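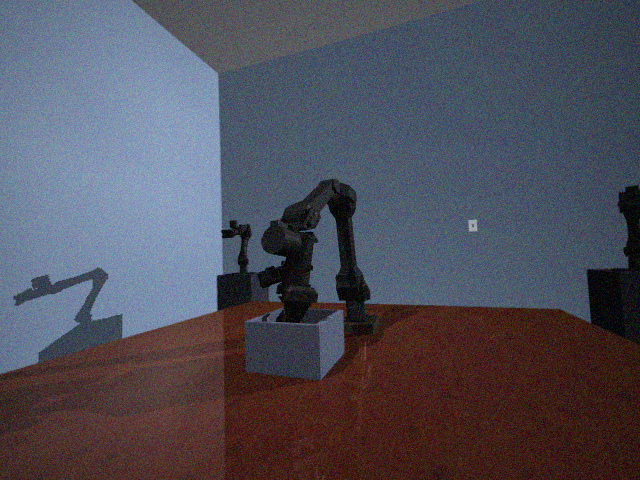 Foltine Bin Pack
Simulated reaching and picking, with the recorder built in

Sold by: Clarkent
Version date: May 27, 2026
Works with: Sorko arm models, Osei training tools

If you have ever spent a whole morning driving an arm into a box over and over so that a policy would have something to learn from, you already know why we made the Bin Pack. It's a ready-made simulated room for collecting reach-into-container examples, and we have been using it in our own shop since January, grumbling at it and fixing it as we went (the early gripper contacts were pretty bad, and we're much happier with them now).

You get the room, the arms and an open-topped gray box, all set up and ready to run. The dark arm by the box is the one you drive. The wood-grain floor and the blue walls can be swapped for your own colors, and we do hope you'll try it, as a policy trained against one shade of wall can get awfully attached to it!

Recording an example

Load the room, pick your input device and press Record. Drive the arm down into the box, close the gripper, come back up, and press Stop. You'll be asked to keep the example, toss it, or keep it with a note. Please use the notes. A clumsy reach that recovers nicely is often worth having, and three weeks later you won't remember which one it was.

Each example saves the joint positions, the gripper command and the camera view on one shared clock. Long pauses at the start are trimmed for you, and you can turn that off under Settings if your hesitations matter to you.

What's in the pack

The room, in lit and dim versions
100 starter examples, already labeled
19 box positions, near and far from the arm base
Keyboard, gamepad and leader-arm input
Export to the Osei training format
Room for 1,000 examples per project file

Good to know

The sides of the box are solid to the physics, so a wrist that swings too wide on the way down will bump the rim and stop. We left it that way on purpose. Lower the approach speed a bit while you're learning, and come in from higher up than you think you need to.

Project files made with the January version will open, but the box positions have to be picked again.

Trial copies run for 15 days with every feature switched on, and anything you record in that time is yours to keep and export.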